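[zovico-users] Re: cup mask grows into the gripper after grasp
From: Orestis Lambrakis
Date: 11 May 2021
To: zovico-users

Sofia Sotiropoulos wrote:

> Hi all,
>
> I am on the current Zovico release with the Flodton planner behind it, two arms facing each other across a table. The planner finds a path to the cup without trouble. The problem comes once the fingers are closed. The tracker keeps reporting the cup, but its mask gets bigger over the next few frames and ends up covering part of the gripper. Then the attached object is refitted to the bigger mask, the planner decides the cup is in collision with the hand that is holding it, and the next plan request fails with START_IN_COLLISION.
>
> With a white cup it does not happen. With a dark one it happens nearly every time.
>
> I have tried:
>
> - raising mask_min_score, which only makes the cup drop out altogether
> - adding the gripper links to the allowed list, which works but also lets the cup go through the wrist, so no thanks
> - turning off refit_on_track, after which the cup is wrong if it slips
>
> Is anybody running dark objects with dark grippers, and what do you set? I would also like to know if the second arm should be in the self filter when it is not moving. The docs say two different things.
>
> Sofia

Hi Sofia,

Yes, we have been through the same thing, and we have a fix that has held up since February. It takes two changes, one on the perception side and one in how the attached object is built. I'll answer the second arm question at the end.

First what is going on, as far as I have been able to work out from the source. When an object is attached, the tracker does not start from the detector again. It takes the last mask, grows it by grow_px in every direction, and keeps the pixels that look enough like the ones it already had. With a pale cup the finger pixels are thrown away on color. With a dark cup and a dark finger there is nothing to throw them away on, so the mask walks out along the finger and onto the body of the gripper. Each frame starts from the result of the one before, so it never comes back by itself.

The self filter should catch this and it does not, for a dull reason. It runs on the point cloud and the tracker runs on the color image. The two only meet in the refit step, and by then the mask has already been passed on as the start for the next frame. So you get a clean cloud and a dirty mask, and the refit uses the mask to decide how wide the cup is.

Our setup is the sort of thing you describe. Black cup with a black lid, black gripper on the left arm, and a second arm with a black gripper that comes in from the right. White table, wood wall behind. There is a thin white stick at the lid in one part of the task, and that gives its own trouble, see below.

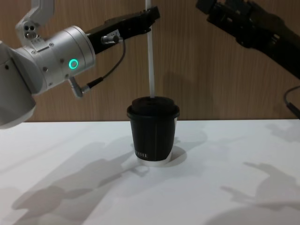
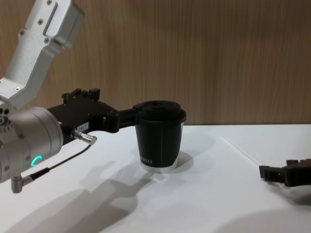
Iason Zervas wrote back when I sent him a draft of this mail, and his view is that the growing step should not exist at all. He would render the gripper model into the color image from the joint angles, cut it out of the mask every frame, and let the detector run on whatever is left. I think he is right in the long run. It costs 20 ms a frame on our machine, though, and our control loop does not have that to spare, so we do a cheaper version of the same thing.

The cheaper version is as follows. We render the gripper outline only when the joint angles of the wrist have changed by more than a small threshold, and otherwise we reuse the old one shifted to match. The outline is grown a little and handed to the tracker as a forbidden region. The tracker already has a hook for that, called exclude_mask, but it is not in the docs and it is off by default. In the config it looks like this:

tracker:
 grow_px: 2
 exclude_mask: self
 exclude_pad_px: 4
 exclude_hold: true
 refit_on_track: limited

exclude_hold is the one that matters. Without it the forbidden region is dropped for any frame where the joint state arrives late, and one frame is enough to let the mask out onto the finger. After that you are back where you started.

The padding depends on how good your camera calibration is. Four was right for us. If you need more than eight I would redo the calibration first. With a large padding you start to eat into the side of the cup next to the finger, and the refit then thinks the cup is narrow and off center. That does not fail right away, but the place step puts the cup down beside where you asked for it.

The second change is in the attached object. "limited" for refit_on_track means the refit can move and turn the object but cannot change its size. The size is frozen from the last free-standing view before the fingers closed. You still catch slip, which was your complaint about turning refit off completely, and the cup cannot swell into the hand. For this to work you need a decent view before the grasp. We ask for at least 200 points on the object and refuse to close the fingers with fewer:

attach:
 freeze_extent: pre_grasp
 pre_grasp_min_points: 200
 allow_touch: [finger_left, finger_right]

Note that allow_touch lists the fingers and nothing else. The wrist and the gripper body stay checked, so the cup cannot go through them. Please use the attach block for this and leave the planner's global allowed list alone. The global one is not cleared on release. We found that out after the arm had put a cup down and then planned straight through it on the way home.

A word on the lid. Our cup is wider at the rim of the lid than at the side where we grip it, and the default fit is a plain cylinder. The fitted radius then comes out somewhere between the two, and the fingers appear to be inside the cup before they have even touched it. Setting fit_shape to stacked gives you two pieces, one for the body and one for the lid, and that was enough here. A tapered shape is listed in the config file as well. Don't use it yet, it sometimes comes back upside down.

The thin white stick is harder. It gives so few depth points that the fit throws it out as noise, and then the planner does not know it is there and moves the hand through the space above the lid as if it were free. Our workaround is ugly. When the task script says the stick is in use, we add a thin cylinder above the lid by hand and attach it to the cup, with the fingers allowed to touch it. There is no detection in that at all, it is just put where it should be. If somebody has a real way of tracking thin things I would be glad to hear it.

Shadows: you didn't ask, but on a white table you will probably run into them. The arms throw wide gray shadows on ours, and the color side used to take parts of them for objects with no height. They never made it into the planner, but they used up tracker slots, and the cup would now and then get a new ID in the middle of a move. We set min_height on the table filter and made it apply before IDs are handed out, by moving the filter up one place in the pipeline. No new code needed.

Now the second arm. The two pages in the docs were written for different releases, and the newer one is correct. The self filter has to include both arms at all times, moving or not. If you leave the still arm out, its gripper shows up in the cloud as an unknown object, the planner already has it from the robot model, and the planner is then told the robot is in collision with a thing sitting exactly on top of itself. The old page suggested leaving it out to save time. The saving is very small. Check that both joint state topics are in self_filter/sources, and check the time stamps too. Ours were on two clocks, and the filter removed the right arm from where it had been a moment earlier. When it stands still you don't notice. When it moves you get a thin dark slice of gripper left over on one side.

As for results, I ran the recorded logs through both configs. The old one gave START_IN_COLLISION in 1,422 out of 2,000 replayed plan requests with the dark cup in the hand. I have not finished sorting the failures under the new config, so I won't quote a number, but the ones I have looked at were all late joint states and none were a grown mask. Replay is kinder than the real cell in one way: the arm does not react to what the planner says. Please take it as a comparison between two configs and no more than that.

Apostolos Manolakis is putting the exclude_mask notes into the docs, and he asked me to say that the name will change to robot_mask in the next release. The old name will keep working with a warning.

Could you send me your tracker block and one short log with the failure in it? Ten seconds is plenty, starting before the fingers close. I would like to see if your mask goes out along the finger as ours did or if it leaks somewhere else. If it is somewhere else, the config above won't help much and we should look at the calibration.

The patch for the pipeline order is on the branch cup-mask in the Clemthorpe tree. It applies cleanly to the current release. Makis Panagiotou has tried it on the one before and had to fix one include by hand.

Orestis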